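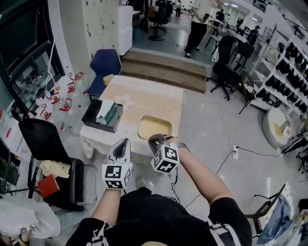 Does the kit come with both hands or do I order two? One reader asked that before the page was even up.

Both. Flenard hand-held gripper pair, build kit for home or shared shop. Marker cubes are printed, you glue them on yourself. Allow 30 minutes per cube, dont rush the corners.

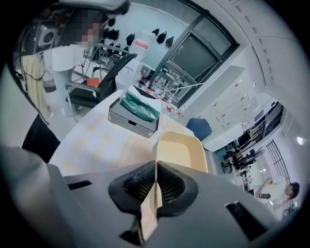

Fingers are Promel blanks, trim to length. 3 spares in the bag. Screws go in from the back, snug only, they strip easy.
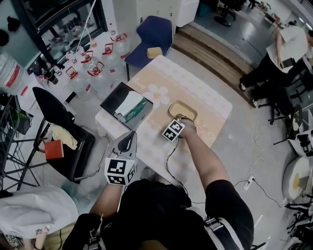
Practice on something shallow with a rim. Cable is 18 inches longer than the April batch, so standing up is fine now.
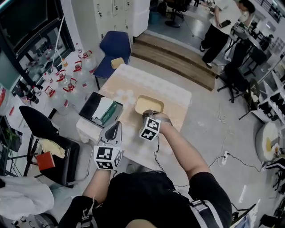
Mine drifted untill I reglued one cube, writes a buyer, good since.

Glue not included. Ships flat from Lallisura.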